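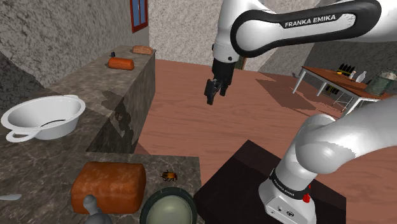 *Kitchen level, Franka on the pedestal, gripper open. Same layout as in my notes below.*

Hi all,

Thank you, Hülya, for the long and very patient message, and sorry it took me until Sunday to sit down with it. I'm quoting the part I'm answering, so people who joined in June don't have to go digging in the archive.

> On Wednesday's build, Hülya Kaplan wrote:
>
> I still get plans that look fine in the viewer and then get rejected by the checker at execution time. It's nearly always a reach over the near end of the counter. If I ask for the bread further back, the plan goes through. If I ask for anything in the big white basin, I get "start of segment 2 in collision" and nothing else to go on. I've raised the sample count from 70 to 256 and all that did was make me wait longer for the same message. Is the planner using a different counter from the one we render? And could the message please say WHAT is in collision?

So, yes, you guessed it. The planner and the renderer have different counters. In the rendered level the marble top has more than one height: there's a lower section right up front, where the big orange-red crusty block sits, and then the higher near section with the basin on it. The collision export in Wekico takes each static mesh and wraps it in one convex hull, and a convex hull over a stepped counter fills in the step. You end up with a fat invisible wedge hanging over the lower part. The planner was reading a cached copy from before the counter was raised, and the checker was reading the fresh one. Two wrong answers, and not even the same wrong answer!

The basin is the same story but worse. Wrapped in a hull, a basin is a solid lump, so the thin dark utensil lying across the bottom of it is, as far as the checker knows, buried in ceramic. No number of samples is ever going to help with that (I'm sorry about your afternoon). The looped handle gets filled in too, so please don't try grasping through it until you've pulled the fix.

What I've changed on the branch:

- Static meshes now go through convex decomposition first, with a cap of 18 parts per mesh. The counter and the basin both fit well under the cap.
- The planner and the checker load from the same export, and the loader refuses to start if the hashes differ.
- The error now names both bodies and the link, e.g. `panda_hand <-> basin_part_07, depth 4 mm`.
- The floor and the pedestal are in the allowed-collision list for link 0 only. Before, they were allowed for every link, and I would rather not think about how long that had been the case.

I haven't touched the small props. The beetle on the marble is still exported as an obstacle, and so is the green bowl beside it. I know Gultley wants the beetle to be ignored by the planner and I'm open to that, but it needs a proper "soft" tag in the scene file and I don't want to sneak one in along with a bug fix. If somebody would like to write up how Amuta handles tags, I'd read it with great interest – I only know their loader from the outside.

One more thing on the wrist. Hülya, in your log the start pose has the gripper open and hanging over the floor, clear of everything, which is a nice place to begin. From there the short way to the basin swings the elbow out on the side of the far table, with the row of bottles on it. The decomposition gives you the room to do that now, but I'd still set the clearance cost to 200 for the first few runs and bring it down once you trust it. The Avcı config has it at zero, and that's the file most of us copied from, me included.

To try it, pull the branch, delete your collision cache folder by hand (the old one is NOT detected, I'll get to it), and re-run the export before you start the planner. If you still see a rejection, send me the new error line and the seed, and I'll have a look in the evening.

Thanks again for sticking with this one, and for the seeds in particular.

Warmly,
the person who wrote the exporter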